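My job is getting a robot arm. What changes for me?

I sort and pack play food sets at Ukness, and we start training an arm in January. Excited, a bit nervous! It gets in close to the metal.
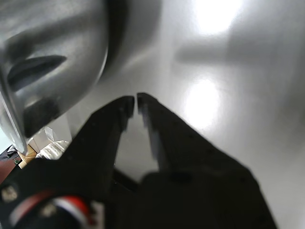
Photo: Murray Landry

Will I still be packing?

Answer 1 (4 votes)
Yes – but you'll do more setting up and checking. I went through this at Stiven and love it! Ask early who is allowed to stop the arm. 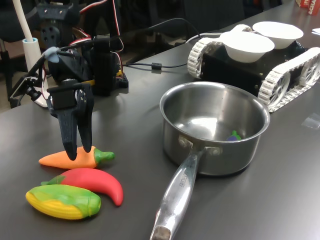 Gripper over the carrot, eggplant in the pan

Keep your own notes on missed grips, too. Ours got us a better table layout.
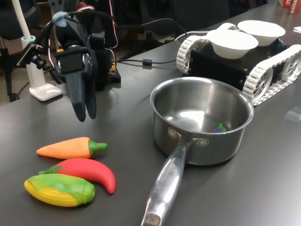 Answer 2
same at Sandhu, go for it!! ask about pay tho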